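Getting more from a small coffee machine: descaling, storage and where to put it

Most complaints about single-cup machines come down to limescale. If your coffee takes longer to come through than it used to, or the cup is lukewarm, descale before you start pricing up a new one.

How often depends on your water. In a hard water area once a month is sensible. In a soft water area you can leave it three months. Our own Petine went 117 cups before the descale light came on, and by then the flow had already dropped to a trickle.

To descale with citric acid, dissolve a level tablespoon in a litre of warm water and fill the tank. Take out any pod and any water filter. Run half the tank through, switch off and wait 40 minutes, then run the rest. Follow with two full tanks of plain water. Check the handbook first, as a few makers only allow their own solution.

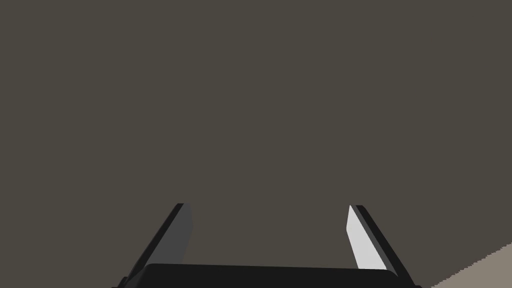

Vinegar works too but the smell hangs around, and it is hard on rubber seals. We stopped using it after the Ninum started leaking at the tank valve.

Clean the needle that pierces the pod every week. Unplug the machine, let it cool, and push a straightened paper clip gently up the hole. Grounds pack in there and dry hard. Mind your fingers — the needle is sharper than it looks.

Empty the tank if you are going away, even for a weekend. Leave the lid off so it can dry. The same goes for the drip tray, which grows mould faster than any other part.

Where you put the machine matters as well. Keep it out from under wall cupboards, or pull it forward before each use, as steam will lift the edge of a cupboard door in time. Leave a hand's width behind it. An extension lead is best avoided, and so is a spot beside the hob. If the kitchen is short of worktop, a sturdy side table in the next room does the job, provided there is a socket close by.
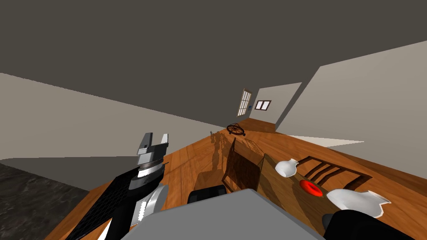
Wooden planks with dark grey stone in the corner, and a door with small glass panes at the far end.

Ground coffee keeps best in an airtight tin in a cool cupboard. The fridge is damp and full of other smells. Buy what you will drink in a fortnight and no more.

For reusable pods, use a medium grind and fill to just under the rim. Don't press it down. Rinse the pod straight after use, and soak it in hot water with a little washing-up liquid on a Monday or whichever day you do the tray.

Warm the cup first with hot water from the kettle. It makes more difference than the temperature setting on the machine.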